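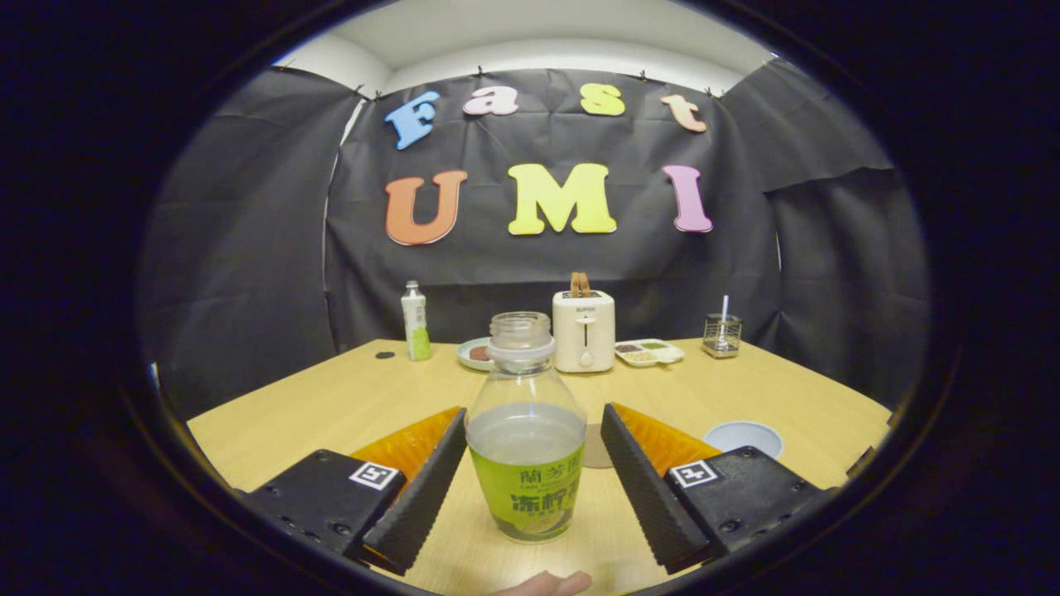 Vatden will start bottle deposit points in November

September 24, 2025

The town of Vatden will open 18 return points for empty drink bottles in November. The decision was made after a long discussion which started already last winter, when the waste station in Skostel raised its prices for mixed plastic.

People who buy a drink in a plastic bottle will pay a small deposit in the shop. They get the money back when they bring the bottle to one of the points. Most of these will stand inside food shops, but three will be outdoors: at the bus station, by the swimming hall and next to the sports field. The outdoor ones will be open also in the evening.

The new system covers water, soft drinks, juices and cold tea, also when the drink is imported. This was a difficult question for the smaller shops. Many of them sell drinks from abroad which do not carry the local deposit sign. The town has now agreed that such shops can put a sticker on the bottle themselves. The stickers will be printed by the company Bodnár, and the shops do not pay for them during the first year.

Milk bottles, glass jars and bottles for cooking oil are not included. They should go to the usual containers as before.

Bottles must be empty when they are returned, and they should not be pressed flat, or the machine cannot read the code. The cap may stay on, but a bottle without a cap is accepted too. The label must be on the bottle and possible to read. If the label is lost, the bottle can still be left at the point for recycling, but no deposit is paid for it.

The firm Stustudmont will deliver the machines and take care of them. One machine has room for 65 kilograms of plastic before it must be emptied. The bottles will be driven to Skostel, where they are sorted by colour and pressed into bales. Clear plastic gets the best price, and the town hopes that the income will cover a part of the transport costs.

Not everyone is satisfied. Owners of kiosks in the old town say that they have no space for a machine, and they are afraid that customers will go to the bigger shops instead. The town answers that kiosks do not need to take bottles back — they only need to collect the deposit and report it every month.

A leaflet with a map of all points will be sent to 4000 homes before the start. It will be available also at the library and at the town office, in large print for those who need it. Bottles bought before the start can be brought to the points as well, but without a deposit.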